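We use cookies to remember your settings. By carrying on, you accept this. [Accept] [Manage]

Flooring news from the Danladi clinic

Well, it has been a busy September for all of us at Wulidon, and I'm so pleased to tell you that the new vinyl flooring at the Danladi clinic is finally down, all 2647 square feet of it! Funmilayo Ojo and her crew worked evenings so the 12 treatment rooms could stay open. 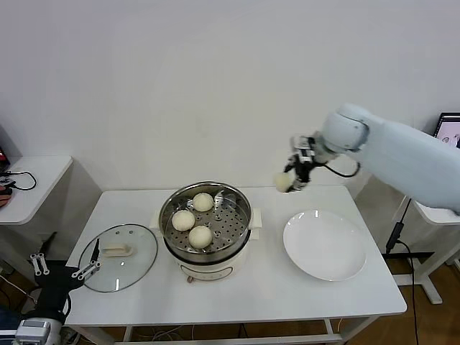 Can a vinyl floor go over old tile?

Often it can, as long as the tile is sound and a leveling coat goes on first. We did that in the two waiting areas and took up the old tile everywhere else.

The clinic picked the Clumosen sheet in a soft gray-green, with the edges run up the wall a little way so a mop can get right into the corners (the cleaning staff asked for that one, and quite rightly).

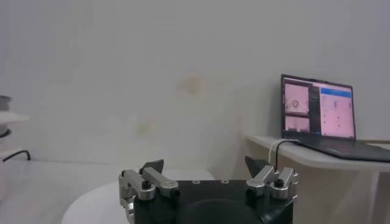 The seams were welded over the last few evenings, and Fanni Nyitrai from our office went over every one of them with the clinic manager. There are still some 16 door strips to fit, and we'll be back for those next month.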